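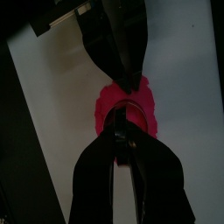 I've been grumpy about two-arm planning for a long time, and I finally want to get it down in one place. My opinion, up front: if you have two arms working over the same bit of table, they should be planned as one robot with a lot of joints, and the trick where you run two ordinary single-arm planners and have them take turns with a lock should be retired. I know why people do it. I did it too! But look how close things get when the job is small. There's a torn bit of magenta paper, one set of black fingers coming up from one side, another black tip coming down from the other, and a short gap of pink in between. Try drawing a "zone" around each hand in there and keeping the zones apart. You can't, because the whole job lives inside the overlap.

And zones are what the lock approach comes down to. You cut the table up, each arm asks for permission to go into the middle, and the other one waits its turn. Our first stack at Brirness worked exactly like this (two copies of the same planner, a little arbiter process in the middle, a shared config file that everyone was scared to edit). It demoed fine. Pick with the left, park, pick with the right, park, everybody claps. Then we tried to do something where both hands had to be in the middle together and the arbiter just sat there saying no, which was its job.

So we did what everyone does and added an exception. If both arms say they're in "cooperative mode", shrink the zones. Then a second exception for when one of them is holding something. By June we had 13 of these, and two of them contradicted each other, and which one won depended on the order the nodes came up. I found that out on a Saturday, and I'd like that Saturday back.

The usual comeback is that joint planning is too slow. Double the joints and the search space gets enormous, sure, I took that class too. But that's the cost of planning everything together all the time from scratch, and you don't have to do that! When we moved over to Eller we kept single-arm plans for the long boring moves out at the edges and only went joint once both hands were headed for the shared area. Same models, same collision checker, one plan with one clock. The one clock matters more to me than anything else in there. With two planners you have two trajectories that each believe they start at zero, and then one controller hiccups, and now your lovely collision-free pair of paths is only collision-free if you squint.

Let me also complain about cables.
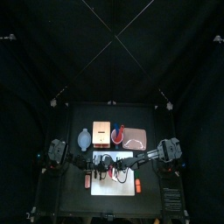 Collision models are the other place where I think we fool ourselves, and this one isn't Eller's fault or anybody's in particular. Most of us load the robot description, add a box for the table, add a few shapes for the props, and call that the world. Links and joints, all nice and rigid. Meanwhile there's a tangle of black cable looping down between the two grippers, right over the white board where the work is supposed to happen, and your planner has no clue that it exists. The pitcher and the wooden box at the back will happily stay where the model says they are. I'd give up the fancy mesh for the pitcher tomorrow (a fat cylinder is fine, really) in exchange for even a crummy moving blob that follows the cables.

That's what we ended up with, by the way, a crummy blob. Each cable bundle is 5 spheres strung between the last couple of links, with a sag number you tune by hand. It's ugly and it's wrong in the details, and I'd still never go back. The version before it was a padding value on every link, and padding is terrible for close work: turn it up enough to cover a cable and the planner swears the two grippers are already touching.

People have told me perception will fix this. Just get a live point cloud of everything and plan against that. I like the idea, and we tried it with Soliman, and it's great for stuff that sits out in the open. It gets a lot less great when the thing you care about is black, thin, and hidden behind another black thing. The camera's best view gets blocked at precisely the moment the hands come together. So I'd use the cloud for the props and keep a model, even a dumb one, for anything bolted to the arm or dangling off it.

Last gripe and then I'll stop. Tools should show you the pair. Prurnelance, the viewer we use, opens each arm's plan in its own tab by default, and you have to dig through 2 menus to get them on one timeline. I've watched new people debug a near miss for an entire afternoon while flipping back and forth between tabs, trying to line up the times by eye. Put both arms on one timeline with the smallest distance between them plotted underneath. That's seven lines of config in our setup and I've sent it to everyone I know who owns two arms. If you've got a better version, send it to me, mine still draws the left arm upside down.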